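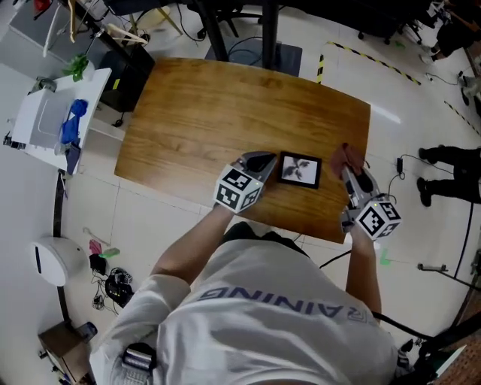
Cube pose jumps when the cloth comes up

ingvild_w
Evening all. I'm tracking two hand-held grippers by the marker cubes on top, and the left one is lovely. The right one drifts off by 40 mm whenever a cloth is lifted near the little framed picture, and I've been chasing it since January, bless me.

nhyira.b
Oh, I know that feeling! I'd look at your filter first. Kendimier drops to a single face by default, and one face flips very easily.

stojan53
Not so sure, Nhyira. I'd blame the clocks. Mine were 4 ticks apart and looked just like this.

ingvild_w
Clocks agree, Stojan, I checked twice (and then again over tea).

nhyira.b
Then do try solving for all visible faces together, and throw out any jump the hand couldn't make.

stojan53
Fine, but log the raw corners too. I still say timing.

ingvild_w
Will do both and post the plots tomorrow.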